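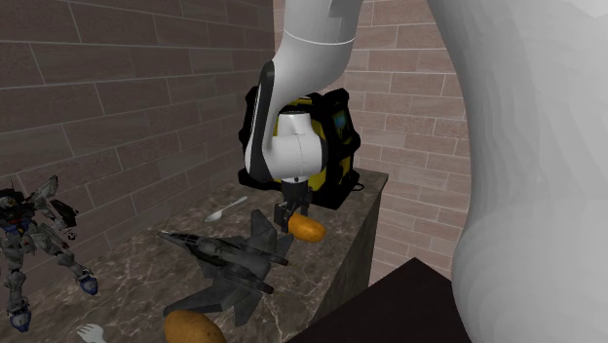 Zirby Issues Reporting Practice for Simulated Tabletop Manipulation Tests

Zirby, which writes working practices for robot testing labs, has released Practice 2, a set of rules for running and reporting robot arm tests in simulation. The document covers single-arm pick and place work on tables and countertops. It takes effect in August and replaces a draft that member labs have used on a trial basis.

Practice 2 sets a minimum of 900 trials for any published success rate. Labs that vary the camera position, the lighting or the surface texture during a test must run 1000 trials and report each condition on its own line. A trial that is stopped early by the operator or by a software fault counts as a failure unless the log shows that the arm had not yet moved.

"Two labs could report the same number and mean different things by it," said Rok Obradović, technical editor at Zirby. "One had dropped every run where the simulator crashed. The other had kept them. Section 7 now says which runs stay in."

The practice also sets rules for the objects placed within reach of the arm. A test set must mix simple rounded shapes, such as fruit and vegetables, with thin items such as flatware and with models that have narrow projecting parts. Objects not named in the task are to be left on the surface, and their start and end positions logged. Contact between the gripper and any of these objects must be reported even where the task itself is completed.
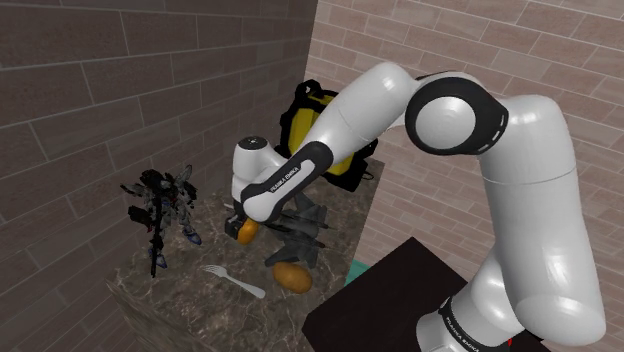 Collision shapes must be listed for every object. Where a simplified shape is used in place of the full mesh, the report must say so and give the largest gap between the two. Friction values, solver step size and the gripper force limit go in the same table. Joint limits must match those published by the arm's maker, and any change to them must be noted on the first page of the report.

Dunduner and Stojanovska took part in the trial period, each running the draft on its own simulator. Comments from the two firms led to changes in the logging format and to a longer section on random seeds.

"The seed list was the part we had to go back and fix," said Senad Janevski, test manager at Dunduner. "We stored it per batch. The practice asks for it per trial, so our older reports will not comply and we do not plan to convert them."

Practice 2 does not cover two-arm work, mobile bases or tests on physical hardware. Reports prepared under the draft may be cited until the effective date if they are marked as draft. Plelell will host the report template and the log checker, and member labs can request both through their usual Zirby contact.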